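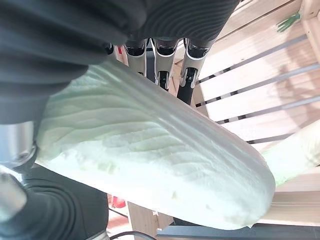

Udthorpe_Fran
Moderator, Team Leads board

Mentoring pairs: let people pick, or match them yourself?
Posted March 2021

Hi all, hoping to borrow some of your experience. We're a company of 238 people, spread over two sites, and I've been asked to set up a mentoring program for newer supervisors. Our consultant from Prundetti wants to match everyone with a questionnaire. My gut says let folks choose their own mentor, the way it happened for me years ago — but I know my gut is only one gut! What has worked for you?

ledgerlark wrote:
Match them. We let people choose in February and the same two managers got picked by nearly everyone. They're lovely, generous people and they were worn out before the second meeting. Meanwhile some very good mentors sat there with no one, and I had a couple of awkward phone calls to make.

bramble_ops wrote:
I'd go the other way, with respect to ledgerlark. I was matched by a form once (Lirnar, if anyone remembers that tool) and my mentor and I had the same answers on every line and not one thing to say to each other. We were both too polite to stop, so we drank a lot of coffee and talked about gutters. Let them choose, and put a cap on how many people each mentor can take.

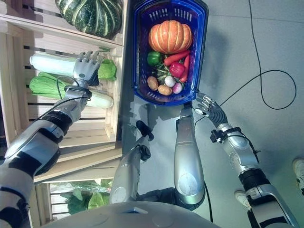
Napa cabbage and a striped squash on the wooden shelves.

Udthorpe_Fran wrote:
Oh, the cap is a good thought, thank you. Do you let people give a first and second choice?

bramble_ops wrote:
Three choices, and I read them all myself over a weekend. It takes a while but you learn so much about who people look up to.

tallpinehr wrote:
Reading them all is fine at your size. We have more than 600 supervisors and I'd never see my family again. We use the Bednárik worksheet, which is two pages, and then a real person looks over the pairs before they go out. Also, please don't pair anyone with someone in their own reporting line. We did that and people clammed right up.

ledgerlark wrote:
Seconding the reporting line point. I still think choosing favors the folks who already know everybody. My quiet ones left the form blank.

bramble_ops wrote:
That's fair, and I don't have a great answer for it. I usually go and talk to the blank ones — sometimes they have a name in mind and felt shy writing it down.

Udthorpe_Fran wrote:
This is all so helpful. I think I'll try three choices with a cap of two per mentor, and sit down with anyone who leaves it blank. Now, how often should they meet? The consultant says weekly and I can already hear the groaning from our night shift.

tallpinehr wrote:
Every other week for the first couple of months, then let them decide.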